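Wendport College
Early Childhood Education
Play Materials and Motor Development
Handout 4: Pounding Toys and Multi-Activity Toys
Revised June 2023

Purpose of this handout

This handout supports the fourth class meeting of the unit. Students should read it before the lab session and bring it with them, together with the observation sheet. The reading from the Sayce course packet covers the background on grasp and reach and is not repeated in these notes.

1. Why pounding toys are studied

The pounding bench is one of the oldest toys still in regular use in infant and toddler rooms. It asks the child to hold a tool, look at a target, and bring the two together. For the student of motor development it is a useful piece of equipment, as most of what the child is doing can be observed from a chair across the table.

Three parts of the action should be watched separately. The first is the grip. Younger children tend to hold the mallet in a full fist, often close to the head, where it is easier to control. The second is the swing, which may come from the shoulder, the elbow, or the wrist. The third is the aim. A child may strike the panel beside the peg many times and remain entirely satisfied with the result. A missed peg should be recorded as a miss and never as a lack of interest.

2. Combined toys

Many centers now buy toys that combine a pounding panel with other activities. The lab uses wooden toys of this kind, with a painted top panel, pegs that stand in holes, gears on one end, and a row of keys along the side in the manner of a xylophone. The mallet serves for both the pegs and the keys.
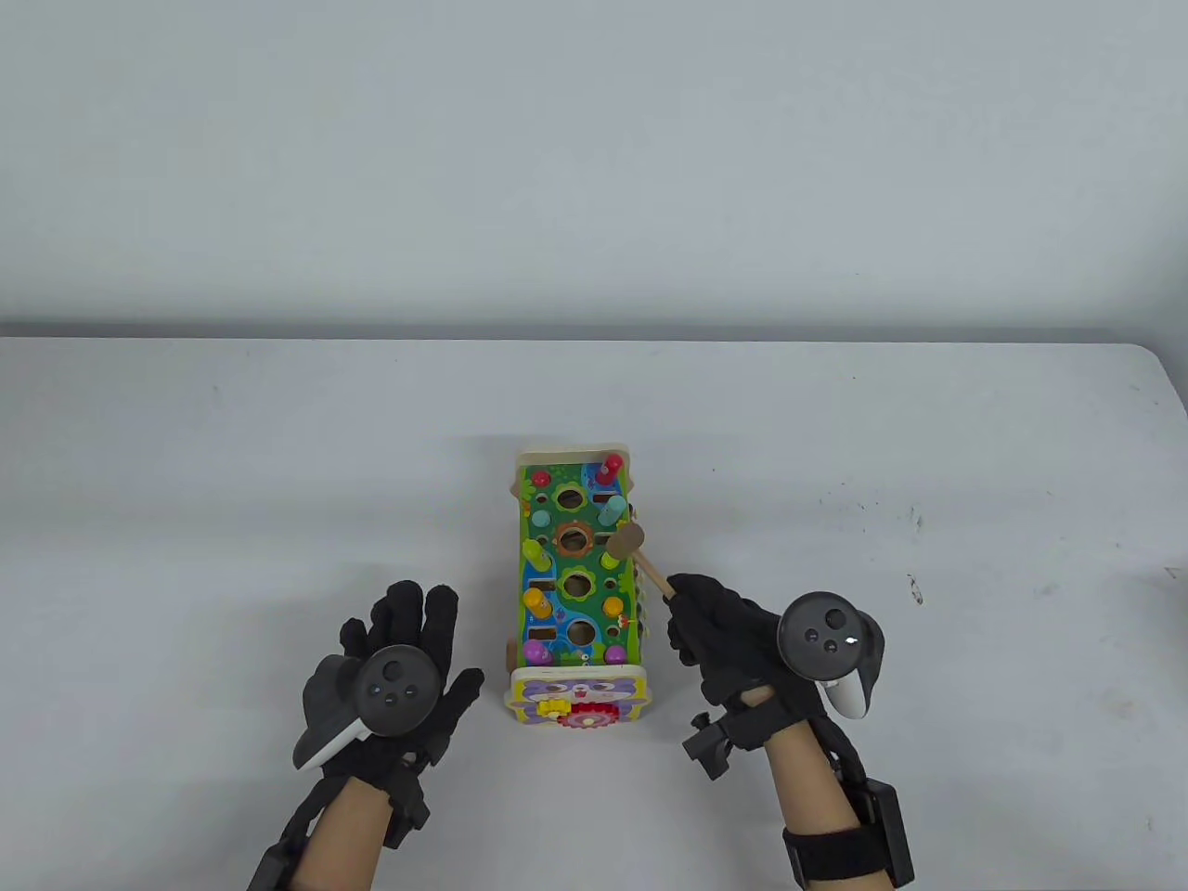

Combined toys raise a question of attention. A child who moves from the pegs to the keys and back again may be exploring, or may be distracted by having too much within reach. Students are asked to note the order in which the parts are used and how long the child stays with each – the sheet has a column for this – and to leave any interpretation for the written report.

Color deserves a short comment. Bright pegs on a bright panel are attractive to adults choosing from a catalog, but a busy background can make a small target harder to pick out. Compare the painted panel with the plain Govau bench kept in the same cabinet and record any difference in the number of missed strokes.

3. Setting up the table

Use a plain table with nothing else on it. Set the toy lengthwise for the first trial, with one short end toward the child, and turn it sideways for the second. Lay the mallet beside the toy with the handle toward the child, at the midline where possible, so that the choice of hand is left open. Do not demonstrate the action until the child has had the toy for 3 minutes.

Check the mallet head before each session. A head that turns on its handle is to be reported to the lab office and the mallet withdrawn. Pegs are checked for splinters and chipped paint at the same time. Wipe the wood with a damp cloth and dry it at once; wooden toys are not to be soaked.

4. Observation and report

Each student completes 4 observations of 14 minutes each. Record the hand used for every change of activity, the type of grip, and the point on the handle where the mallet is held. Sketches are welcome and need not be skilled.

The report is due at the start of the next lab. It counts for 66 points, divided between the observation sheets and the written discussion as shown in the unit outline. Students who miss a session may make it up in September, when the toy cabinet is again available.

Terms to know: palmar grasp, midline, hand preference, bilateral coordination, cause and effect play.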